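Elholm grip-release fault

The Elholm grip-release fault was a failure in the hand controller of the Jelia handling robot, a machine built by Paterson to lift and place large molded car parts. The hand opened without a command while a part was being carried. The fault was first logged at the Elholm works in Urkuvbridge and was traced to a worn signal cable in the forearm.

Background

Robots of this type hold a long part at one end while the rest lies on a stand or is guided by a worker. The cables run along the arm inside a flexible cover, which bends each time the arm turns.

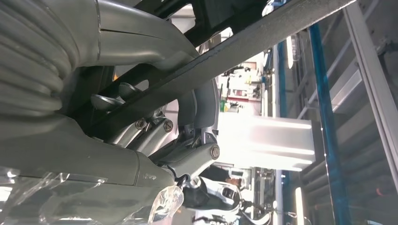
The cable was rated for a longer life than it reached. Aivar Grigaitė, a maintenance engineer at Elholm, found that wear began where the cover was clamped too tightly near the wrist. The damaged wire lost contact for short periods, and the controller read each loss as a request to open the fingers. In August a part slid off its stand and bruised a worker's foot. Paterson counted 6 releases in the machine's log, all after more than 1,000 hours of use.

Response

Paterson issued a service notice on 17/06/2024, the year after the injury. It called for a looser clamp, a cable check every 40 hours and new software that keeps the fingers closed when the signal is lost. Chukwuemeka Oyewole, who led the review, also asked for a marked standing line for anyone working near a held part. Owners were given 20 days to make the changes.
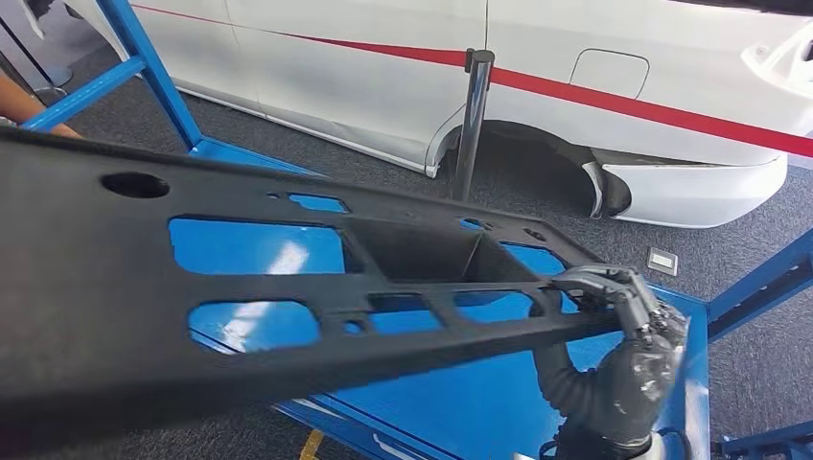 Why did the emergency stop not prevent the drop?

The stop cut power to the arm joints but had no control over the fingers, which were already open by the time it was pressed. Later units have a spring lock in the hand that holds its last position when power is removed.

Machines with the older hand remain in use with the lock fitted as a separate kit.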